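Wire shelving

Wire shelving is a type of storage furniture in which the shelves are made of metal rods or wires welded into an open grid. It is used in restaurants, hospitals, shops, warehouses, offices and homes. The shelves are usually held by four upright posts, one at each corner, though wall-mounted versions with brackets are also common.

Construction

A typical shelf has a frame of heavier wire around the outside and thinner wires running across it. The cross wires carry the load to the frame, and the frame passes it to the posts. In many designs the posts have shallow grooves at regular intervals. A split plastic sleeve snaps around the post at the chosen groove, and a collar at the corner of the shelf slides down over the sleeve. The sleeve is wider at the bottom than at the top, so weight placed on the shelf tightens the joint. No bolts are needed, and a shelf can be moved by tapping it upward from below.

Other systems use clips, hooks or threaded fasteners. Bolted units take longer to put together but are less likely to come apart when they are lifted by a shelf.

Finishes

Most wire shelving is made of carbon steel, which rusts if left bare. Chrome plating is widely used in dry rooms. Epoxy coatings, sold in black, white, gray and green among other colors, hold up better in damp places, although rust can start where the coating is chipped. Stainless steel costs more and is chosen for areas that are washed often.

Use

The open grid lets air move around stored goods and lets dust fall through instead of settling on the shelf. It also allows light to reach the lower levels. For these reasons wire shelving is common in walk-in coolers and pantries. Small or narrow objects can tip or slip between the wires, and liners made of plastic sheet are sold to prevent this. Liners reduce the flow of air and have to be cleaned separately.

The Hivdale supply depot replaced its solid shelves with wire units under its stores manager, Nosipho Mabuza. The depot bought 586 shelves in a single finish so that parts could be exchanged between rooms. A later handbook by Ans Desmet and Eetu Mustonen used the depot's floor plan to explain aisle layout and the labeling of shelf edges.

Loading and stability

Makers state a load limit for each shelf, normally on the assumption that the weight is spread evenly. A heavy object resting on a few wires can bend them even when its weight is within the limit. Heavy goods are best kept on the lowest shelf. Tall, narrow units are often fixed to a wall or joined to a neighboring unit with S-shaped hooks.

Mobile units

Casters may be fitted to the bottom of the posts in place of leveling feet. The load limit of a mobile unit is generally lower than that of a fixed one, as it depends on the casters as well as the shelves. Locking casters keep the unit from rolling while it is being filled. Units with small wheels, such as the black one with its upper shelf empty and its middle shelf full, are used on carpet as well as on hard floors, but larger wheels roll more easily over soft surfaces.
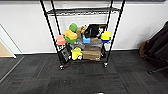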